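Spare pads for hand-held gripper, do Gasix ones grip glazed plates? 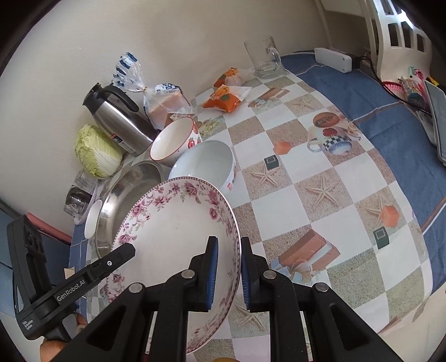
Walid Bitar
Member, Totley

I use a hand-held gripper with two parallel fingers and blue ribbed pads, mostly on kitchen crockery. Plates with a scalloped rim are the hard ones. I pick them up by the edge and they turn in the fingers before I get them upright. Gasix sell a softer pad set for £20 and Rarelmont do a kit with pads and screws. Has anyone tried either on glazed china? I don't want to buy both.

mosoti_fan
Had the Gasix set since October. Fine on bowls and mugs. On big plates they still let the rim turn a bit if you take it too near the edge, so go in deeper. They wear quicker than my old ones did. Check the screw spacing before you order, mine needed the 9 mm version and the shop sent 6 first time. Returns took ages.

Tilly921
Rarelmont kit here. Pads are good, instructions are poor. Wash the plate and wipe the pads with a damp cloth first, grease makes more difference than the brand.

kev_r
just use your hands mate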